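**Hotcombe workshop teaches two arms to put the cups away**

The shared workshop at Hotcombe has spent the winter, and 227 pounds of its members' money, on a machine that hangs up mugs. It is called Preka, it has two arms, and it is slower than anyone's grandmother. 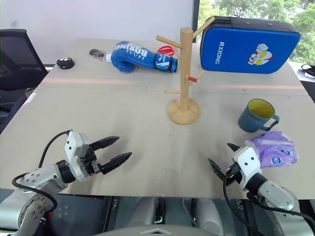
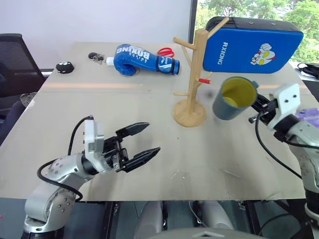

Work on Preka began in October, after a long argument over whether the workshop needed a robot or a new bandsaw. The robot won by one vote. The wooden mug tree was chosen as its first job on the grounds that pegs stay where they are put. Handles, the builders report, are another matter.

Mehrangiz Ansari thinks the mugs were the wrong place to start - she would have had it sorting screws, a task people would pay to avoid - but concedes that the arms have become much steadier since the wrists were rebuilt in March. Her own test is stricter than the builders'. She wants 100 cups hung in a row with no human hand going near the stop button, and until then she will be washing and hanging her own.

The best run so far is 68. The builders put the last failure down to a loose cable and have since bought a bag of ties.

Preka will be shown at the open morning on 07/04/2019, from 10 o'clock. Tea will be served by people. Visitors may bring a mug for it to try, preferably one they don't much like.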